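Robot Learning from Examples
Course handout 5: Where the examples come from
Sandrine Courtois, with lab notes by Ayana Workneh

Read this before the October practical. Papers tend to give data collection one paragraph, usually a cheerful one. I would like you to be harder on it than the authors are.

Wrist camera views, gripper open, same stained surface in both:

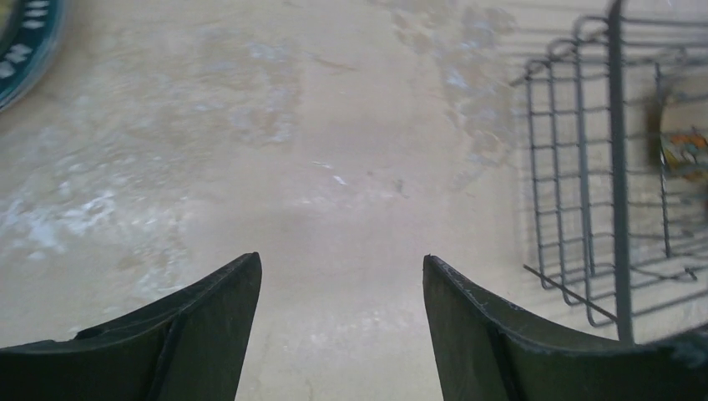
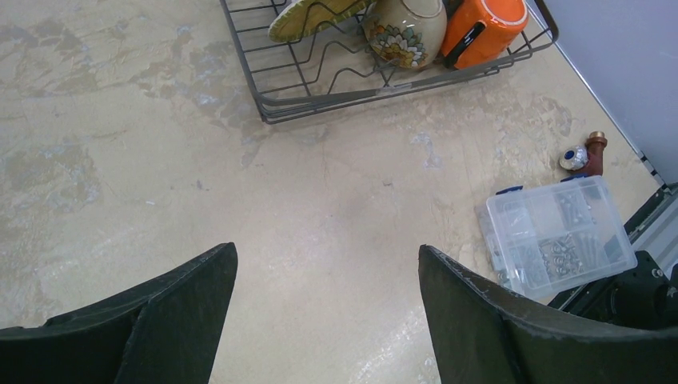 1. What a policy might pick up by mistake

Suppose we record 117 demonstrations at one bench and the success rate comes out at 90 per cent. What has been learned? Perhaps how to reach for a thing in a wire rack. Perhaps only that a certain blotch on the table comes before a certain movement. The score can't tell you which. Look at how much of each view is tabletop, and how little of it is anything you would want grasped.

2. The Plimholm claim

The Plimholm write-up says its collection is "varied". Ask: varied in what? Moving a rack by a hand's width is a change, but a small one. Same bench, same lamp, same operator: I would count that as one condition, whatever the number of files.

3. Before you record

Write down what you intend to vary, and by how much.
Keep failed attempts, labelled as failed.
Hold back up to 20 recordings from a second bench. Don't train on them.
Swap operators halfway through.

4. For discussion

Murnano throws out any demonstration with a pause in it. Ayana thinks this is sensible. I don't. Come with a view and a reason.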